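4.3 Sorting and traying plates

The Clavlow tray is sold as holding 20 plates. Treat that figure with suspicion. It may be true of thin side plates with no rim to speak of, but a mixed set of printed dinner plates will fill it long before then.

1. Wipe the table and put the tray at the back, where you won't lean on it.

2. Lay the plates flat on the table, one deep. The Zollus leaflet says to sort them in the stack. You can't see a chipped rim in a stack.

3. Group by size first, pattern second. Sets with the same print often come in two or three sizes, and a small plate under a large one will rock.

4. Run a finger round each rim. Put aside anything rough.

5. Place the largest plates in the tray first, face up, then the smaller ones. Stop when the top plate is level with the tray's rim.

Note: Some sellers claim that printed lettering should all face the same way to "even out wear". We have found no sign that it matters. Turn the plates however you like.

Caution: Do not lift a full tray by one side. The box gives a limit of 400 without saying 400 of what, and we would not rely on it.

6. If you use the Clako felt rounds, put one between each pair of plates. They come in packs of 200, far more than any kitchen needs, and a folded paper towel does the same job.

7. Check the tray sits flat before you move it. Plates with different patterns can share a tray provided their bases are close in size, whatever the chart on the lid says about keeping sets apart.

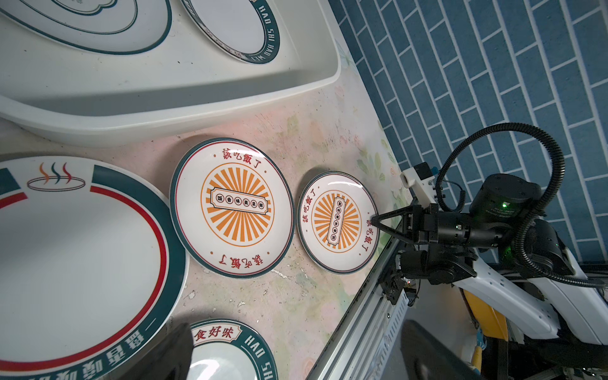
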